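# About the Wurkila Robotics Club

Wurkila is an after-school club for students who want to learn how to program a robot arm. We started in one classroom of the Magbanua school with a few old computers, and we are still in the same classroom, with better computers. At present we have 21 members. The youngest are in seventh grade and the oldest are in the last year before graduation.

The club meets every Saturday morning. The door opens at nine, and we begin when most of the chairs are taken. Parents are welcome to stay for the first half hour and look at what the students do.

## Who teaches here

The club is led by Pierina Negri, who teaches mathematics at the school during the week. She came to robotics through her own studies in control engineering and she still writes a large part of our exercises herself. Two former members help her with the younger group. They were students here before, so they remember very well which parts are difficult at the beginning.

We teach in English, but many of our families speak another language at home. If your child needs a word explained two times or three times, this is normal for us.

## What the students learn

In the first term, everybody learns the basics of Python and the idea of coordinates in space. It can feel slow, especially for those who came to see a robot move on the first day. In the second term, the students work in pairs on the simulator. They learn how the joints of an arm depend on each other, how to plan a path, and how to choose a point where the gripper should close.

Almost all our work is done in simulation. A real arm of this size costs more than our club could pay in many years, and in the simulator a student can drop a cup as often as necessary. Each pair keeps a notebook – a paper one – in which they write what they tried, what they expected and what happened. Pierina reads all of them and writes back with a green pen.

## The Hundatis project

Each year the older group takes one bigger task. This year it has the name Hundatis, and the subject is a kitchen. The students must program an arm to find objects on a counter, pick them up and put them in another place without touching the things next to them. They may use either the hand with many fingers or the simpler two-finger gripper, and they must explain their choice in the final report.

The final runs are shown at the Clelach student competition in April. Last year our team received 78 points there and we were very proud, although a small mistake in the wrist angle took away the last object. The students have written 114 test cases for the new version, and they wish to add more before spring. 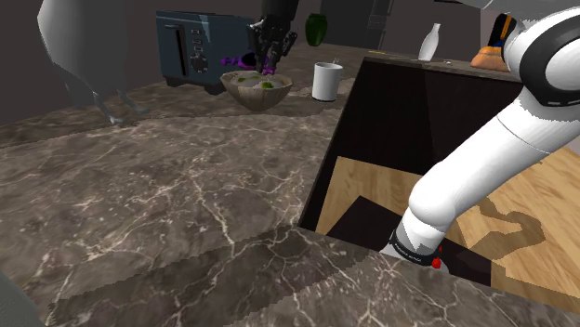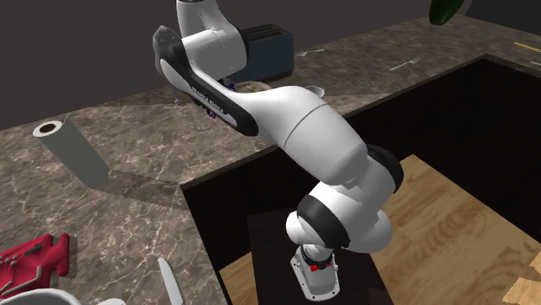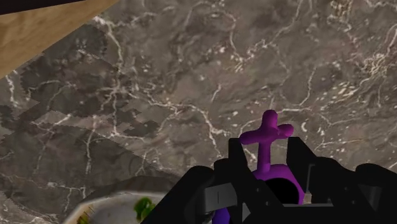
Choosing how to hold an object is the part of Hundatis on which the older group spends most of its time. A box is easy, because the two flat sides tell you where the fingers should go. More complicated shapes need a longer discussion. The purple object with three lobes, which has the two fingers of the gripper on opposite sides of it, is a good case: one pair wanted to hold it by the stem, another pair by the thick base, and both had to defend their plan at the whiteboard. Pierina does not give the answer in these discussions. The pairs write their plan, run it, and compare the result with the page in the notebook.

## How to join

New members can join in September and in January. No experience is needed for the younger group. For the older group we ask that the student can already write a short program with loops and functions. There is no entrance test, but Pierina likes to speak with each new student for ten minutes.

The club is free for students of the school. Students from other schools are also welcome when there is a free place, and they pay a small fee for each term, which we use for notebooks and for the trip to the competition.

If you would like to visit us first, please come to room 412 on a Saturday and knock loudly – the computers have noisy fans. You can also leave a message for Pierina Negri at the school office.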